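The Lost Things Sale

My sister told me the depot sale at Flornelcombe was the best bargain in the county, and my sister once paid good money for a bread machine with no paddle. So I drove out there in July with low hopes and a full thermos.

The idea is simple enough. People leave things on buses. The bus company keeps them for a while, and when nobody comes, it passes them along to an outfit called Ellarard, which sells them back to the same public that lost them. They call this reuniting things with homes. I would call it selling combs.

It was held in the old Meinecke building, where they used to make window blinds. The cords were still hanging along the back wall. A woman in a green apron gave me a paper ticket with the number 138 on it and said I could pick one bin when my number came up.

"One bin or one thing?" I asked.

"One bin," she said. "You take all of it."

"And if I only want one thing?"

"You take all of it," she said again, kindly, the way you'd speak to a dog on a porch.

They were up to 100. I sat on a folding chair beside a man eating sunflower seeds out of his shirt pocket, and I asked him if he had ever gotten anything good here. He said he got a trombone once. I asked if he played. He said no. He said it had been a real nice trombone, though, and he went back to his pocket.

I should explain what I was after, or what I told myself I was after. My son had a dinosaur. He was four, and it went with him to the tub, to the dentist, and into the freezer for most of one winter, and then one afternoon it rode the Erholm line without us. I called. I called again the next morning. A fellow at the bus office told me to describe it, so I said it was a dinosaur and it was green, and he said, "Ma'am, what kind?" I didn't know what kind. I'm still a little sore about that. I had stepped on the thing barefoot more times than I could tell you and I couldn't have said what kind it was.

My son is thirty-one now. He sells insurance and has a very firm handshake. I want to be clear that I did not believe a rubber toy had sat in a bus company's closet for twenty-seven years waiting for me. I don't believe in signs, or in the horoscope, or in the man on the radio who says your gutters are talking to you. My sister had seen the list of lots tacked up at the library, that was all, and one of the lines said "toy, brush, misc." and she had called me up breathing hard.

"It says toy," she said.

"A toy is not a dinosaur," I said.

"A dinosaur is a toy," she said, and hung up as though she had won something.

They called 137. The sunflower man stood, brushed himself off, and went in, and came back with a bin of umbrellas. He looked pleased. I have never understood men.

Then it was my turn. The lots were laid out in the long room where the cutting tables had been, and each had a card with a number on it. I walked past gloves. I walked past a great many gloves. There was a bin of lunch boxes I would not have opened for a cash prize, and a bin of nothing but left shoes, or they looked left to me. Lot 1164 was down at the end, and I took my time getting there so that anyone watching would know I was just browsing.
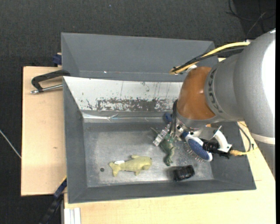

Lot 1164. One green dinosaur, one hairbrush, and something dark blue toward the back.

I looked at it for a good while. It was green, I'll give it that. So are a lot of things. There must have been thousands of green dinosaurs sold in those years, in every drugstore from here to the coast, and every one of them got left somewhere. If you do the sensible arithmetic, the chances of any one dinosaur being your dinosaur are so small you'd be better off buying a lottery ticket, and I don't buy those either.

"Did you find what you wanted?" asked the woman in the apron. She had come up behind me on soft shoes.

"I doubt it," I said.

"It's a nice brush," she said.

I hadn't given the brush a thought. It was white and blue, an ordinary brush, the sort you buy when you've left the good one at home. Somebody had stood at a bus stop with that in her bag, thinking about supper. I asked the woman how long these things had been in storage before they came out for sale, and she said it depended. I asked what it depended on. She said some came in last month, and some had been on the shelf since before she was hired, and when they emptied the Erholm office they had found boxes nobody had written a date on.

"The Erholm office," I said.

"They tore it down," she said. "It's a car wash."

Now, I know how a sale works. If she had said Cleveland, I'd have found an aunt in Cleveland. A person who wants to be sold something will do most of the selling herself, and I have watched my sister do it to herself in three different furniture stores. So I stood there and I was careful. I tried to recall one mark, one single thing about his that would settle it. There had been a bite, I thought. He'd bitten it on the tail the day we moved, out of temper. Or that was the giraffe. There had been a giraffe too, for a time.

"How much is it?" I said.

"Two dollars."

"For all of it?"

"You have to take all of it," she said, and I believe she was enjoying herself.

I paid her the 2 dollars in quarters, out of spite, and she tipped everything into a grocery sack and folded the top over. I didn't look in the sack. I carried it to the car and put it on the passenger seat, and then - I don't know why I did this - I moved my purse so it wouldn't slide.

All the way home I argued with it. I told it I wasn't fooled. I told it that Ellarard had likely bought a crate of dinosaurs wholesale and was salting the bins with them, one per mother. At the light by the feed store I told it that even supposing it was the same one, and I was supposing no such thing, a grown man with a mortgage has no use for it, and I wasn't about to drive two hours to hand him a grocery sack.

My sister's car was in my driveway. She was on the steps with her shoes off.

"Well?" she said.

"It's a hairbrush," I said.

"Was there a dinosaur?"

"There was a dinosaur."

"Is it his?"

"How would I know that?" I said. "How would anybody know that?"

She held out her hand for the sack and I didn't give it to her. I said I had to get supper on. I went in through the kitchen and set it on the counter, and I filled a pot and lit the burner and got out the onions, and I chopped two of them, a little finer than they needed. The sack stood there with its top folded. I could hear her out front telling the neighbor all about it.

Around six I called my son. He was in the car, he's always in the car. I asked him how work was and he told me. I asked about the roof. Then I said, as though it had only just crossed my mind, did he remember that old dinosaur he used to have.

There was a quiet on the line, with the turn signal going in it.

"Sure," he said. "The stegosaurus."

I said I had to go, the pot was boiling over, and it wasn't. Then I went and washed the onion off my hands and dried them, and I unfolded the top of the sack.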